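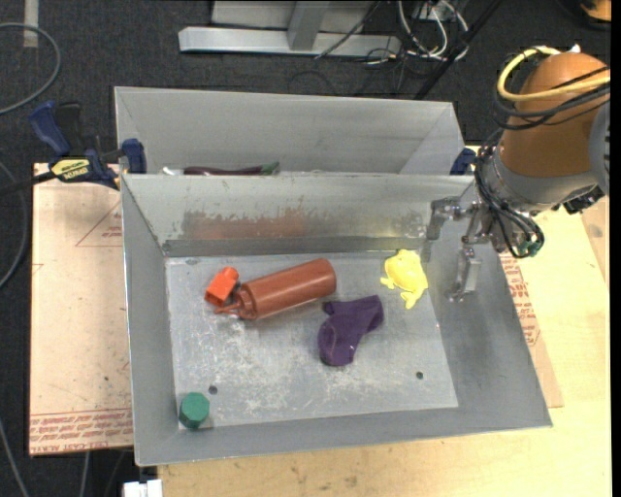 The grey bin, with the squeeze bottle in with the toys

Scuffed metal toy bin - any way to clean it up?
Posted by Roy Furnival, 30/08/2021

I've got two of these metal bins and the bottom of the front one is covered in whitish scratches. The back wall's pretty worn too. Can I bring the colour back a bit, or do I just live with it? Mostly holds little toys like the yellow frog.

Saltano
Warm water, dish soap, soft cloth. Dry it well, especially around the two holes. If they're real scratches they'll stay, but scuffs might lift. Mine came up nicely in January!

Cotetti
I'd put a rubber mat in and forget it.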